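Friday, May 22, 2026

Home by half past ten, feet up, a cheese sandwich in one hand, and I'm going to get this down before I sleep on it and forget who beat whom. Club night was the last one before the Zistari regional, so everybody wanted a proper game with the deck they mean to take, and everybody was a bit snappish in the first round and much nicer by the third.

I took the river deck again. I know, I know. I said at Easter that I'd put it away and learn something new, and I did sleeve up the thorn deck and play it for a fortnight, but I kept looking at my opening hand and wishing it were the other one. The river deck is slow and a little old-fashioned and it folds to anything that burns cards off the top, and I love it. So there we are. I've changed 4 cards since last week: out went both Ferrymen and the two Cold Lanterns, in came a third Millwright and three of the new Weirs from the Joltell set. The Weirs are wonderful. They let me sit quietly for a turn – which is what I like doing anyway – and draw for it.

Round one was against Tiago Patrício, who is playing Ruvaveck this season like half the room. If you've not faced it (and future me, reading this, you may well have forgotten), Ruvaveck comes down on turn three, eats whatever you've got in front, and grows. The first game was over before I'd taken my cardigan off. The second I held him with a Weir on each side and won by a single point with an empty deck, which had me shaking so much that I dropped my discard pile on the floor. We didn't finish the third, so it went down as a draw, and he was very decent and talked me through what he'd have done in my place on turn five. He thinks I should have let the Millwright go. I've been thinking about it all the way home on the bus and I believe he's right, but oh, it would have hurt.

Round two I won quite comfortably against one of the younger lads, who had built something out of whatever was in his binder, with a Farooqui promo in it that I'd never seen across a table before. Lovely thing, all foil. I had to ask him to turn it round so I could read it, twice, and then it did nothing all game, poor boy. I gave him my spare Lantern afterwards as it's better in his deck than it'll ever be in mine.

Round three I lost, and fairly. I mulliganed to a hand with no water in it, and after that I was only ever catching up. I'm not cross about it, or only slightly. I had a cup of tea and a custard cream and watched the end of the top table, which went right to time and had half the room leaning over it.

Points are up on the board, and I'm on 121 for the season, with 139 looking like what you'd want for a bye at the regional. I shan't get there now. I'd be pleased just to have a winning day, and to play one long good game against somebody I've never met. 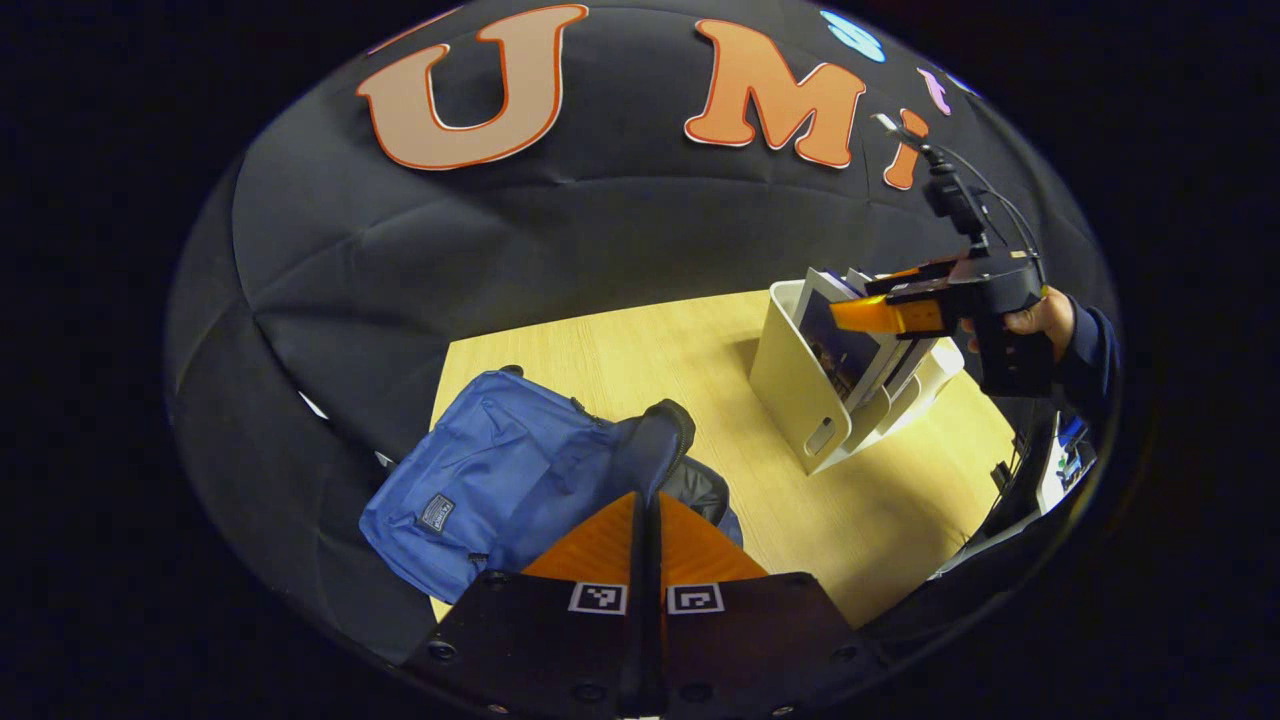
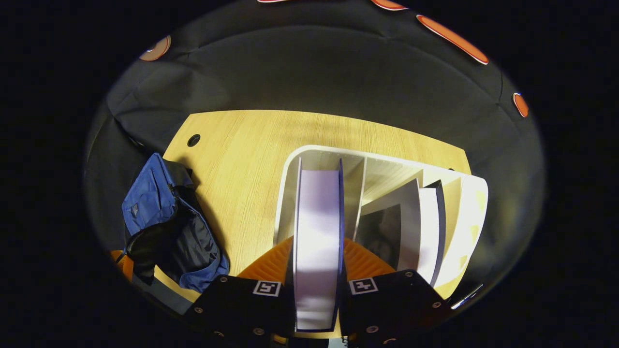 Still to do before the regional, then. I want new sleeves, as the river deck's have gone cloudy at the corners and a judge could reasonably call them marked. I want to write the decklist out tonight in my best handwriting, because last year I put down the wrong number of Millwrights and had a horrid ten minutes at the desk. And I need to settle the playmat question. My old one is so dark and busy that I lose my own tokens on it, and I've half a mind to leave it behind and play straight onto bare wood, pale like that tabletop, where every card edge shows up. It's harder to pick cards up off wood, mind you – my nails aren't what they were – so perhaps a plain cream mat would do the same job. I'll look in the shop tomorrow when I go for the sleeves.

One Weir or two on the sideboard? I keep going back and forth. I'll try it with two and ask Tiago for another game in the week, if he can bear it.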